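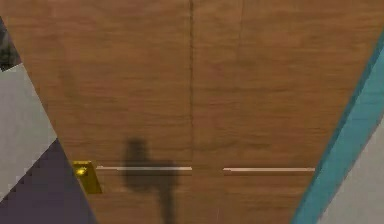
Double cabinet doors in a medium brown wood grain, with slim, pale handle bars.

The Second Life of the Kitchen Cabinet

The kitchen in the Heywood house came out in one morning. By 11 a.m. the counters were on the lawn, the sink was in the back of a pickup, and the wall cabinets were lined up in the driveway with their doors taped shut. By noon a box truck had backed in and taken all of them.

Ten years ago most of that kitchen would have gone into a dumpster. The owners had bought the place in the spring and wanted an open layout. The contractor had priced the job with disposal included. Then a neighbor told them about Drarberg, a salvage warehouse on the east side of Palarden that pulls kitchens out of houses and sells them again.

Tobias Dunleavy started the business after a long stretch as a finish carpenter. He had installed a lot of cabinets in that time, and he had torn out a good many that were better than the ones he was putting in.

"The boxes were fine," he said. "People got tired of the color. You could stand on those boxes."

Drarberg took in 204 kitchens last year. A few were nearly new, removed by buyers who didn't like them. Most were between fifteen and forty years old. The oldest had been built on site and had to be cut apart at the corners, and some of those went for shelving.

Taking a kitchen out in one piece is slow work compared with knocking it down. A crew with pry bars and a sledgehammer can clear a room before lunch. Dunleavy's crew starts by emptying every drawer and taking the doors off anything that has to go through a narrow hall. Each door gets a number in pencil on the inside edge, and the matching number goes on the box. Screws go in a bag, and the bag gets taped inside the cabinet it came from.

Arlo Van Dusen runs the crew. He learned the job on houses where the cabinets had been glued as well as screwed, and he can usually tell by tapping along the back panel. He turns down jobs when the glue is bad. He also turns down anything with water damage under the sink, unless the rest of the set can be sold without that piece.

"A sink base is easy to replace," Van Dusen said. "A corner unit, you're going to be looking for a while."

The warehouse used to store restaurant equipment and still has the floor drains. Full sets are stood up along the walls in the order they hung in the house, so that a buyer can walk along them with a tape measure. Single cabinets are in the middle, sorted by width. Loose doors are in racks near the loading dock, and they are the part of the business that has surprised Dunleavy the most. Landlords come in for them. So do people who have one door that a dog chewed or a dishwasher steamed.

Matching a door is harder than it sounds. Wood darkens with light, and the doors beside a window will be a different shade from the doors beside the refrigerator, even when they were all cut from the same stack. Stains were changed by the makers without any notice. A customer who wants one replacement is often told to take a pair and put them somewhere away from the rest.

Grain is the other trouble. On an expensive set, the maker may cut both doors of a pair from one sheet so that the lines carry across the gap. On most sets, nobody bothered, and buyers seldom ask. Dunleavy thinks the matched ones look better, though he wouldn't pay extra for them in a laundry room.

Prices depend on the set. A plain kitchen of average size sells for less than a third of what the same cabinets would cost new, and the buyer does the hauling. Sets with plywood boxes go quickly. Particleboard is a harder sell, especially once it has been moved, and Drarberg stopped taking the cheapest grades after too many bottoms dropped out on the truck.

The homeowner gives up the cabinets and in return pays nothing for the removal. Some contractors like this, and others don't. The removal adds a day, and a day matters on a tight schedule. Tobias Mercado, who remodels houses in Palarden and in the older streets of Clerwood, used to say no whenever a client asked. He changed his mind when the county raised its dump fees.

"I did the math on one job and it came out even," Mercado said. "Then I did it on the next one and I was ahead."

He now builds the extra day into his bids. He still won't do it in winter, when an open kitchen wall means heating the driveway, and he won't do it for clients who are living in the house during the work.

On the buying side, the customers are mixed. Many are fitting out a garage or a basement and don't care that the run of cabinets was built for a different room. Others are putting in a whole kitchen. That takes patience and some willingness to change the plan to suit what is on the floor.

Định Tô and his wife looked for seven months before they bought. Their house in Clerwood has a galley kitchen with a chimney in the middle of one wall, and nothing standard fits it. They had a quote for custom work and put it in a drawer. In June they found a set at Drarberg with three narrow base cabinets, which had come from a house with a chimney of its own.

It still took some cutting. Tô moved the stove to the other wall, and a gap of a few inches beside the refrigerator became a slot for baking sheets. He filled the old handle holes with dowels and sanded them flush, then drilled new ones. Two of the holes still show if the light is low. He replaced every hinge, and he says he would do that first if he did it again, before hanging a single door.

"I hung them all, and then I took them all down," he said.

Hinges come up in almost every conversation about used cabinets. The cup hinges found on most doors made in the past few decades will wear out long before the wood does, and makers have used different drilling patterns over the years. A new hinge that fits the old cup hole may not line up with the old plate. Valdis Kļaviņa, who repairs furniture from a shop behind the Heywood post office, keeps a coffee can of discontinued plates for this purpose and sells them one at a time.

Kļaviņa does a good deal of work on cabinets that people have bought secondhand and then gotten stuck on. The usual problem is a door that won't hang straight. He checks the box before he touches the door. If the box was screwed to a crooked wall without shims, it will have been pulled out of square, and adjusting the hinges can only hide so much of that. He loosens the box and levels it. Most of the time the doors come right.

His advice for buyers is short. Bring a level and a flashlight. Pull out the bottom drawer and look at the floor of the cabinet behind it. Open each door to the side and let go, and see if it stays put. Smell the inside, too. Cigarette smoke will come out with cleaning and a coat of shellac, but mice are another matter, and he tells people to walk away.

Paint is where he and Dunleavy disagree. Dunleavy sells more painted sets than stained ones and is glad to have them. Kļaviņa would leave wood alone where the finish is sound, and wash it with warm water and a little dish soap before deciding anything. Grease builds up so evenly around a stove that owners take it for the color of the cabinet. He has had customers call off a paint job after cleaning one door.

Drarberg is running short of space. Dunleavy has been looking at a second building, a former tire shop with a 70-foot wall that would hold several kitchens end to end. The roof needs work and the owner wants a long lease. In the meantime he has started keeping a list of what people are after, with sizes, and calling them when a set comes in. Corner units are at the top of it.

The Heywood kitchen was gone in under two weeks. A couple took the wall cabinets and most of the bases for a house outside Clerwood. The pantry went separately, to a man who wanted it for fishing gear.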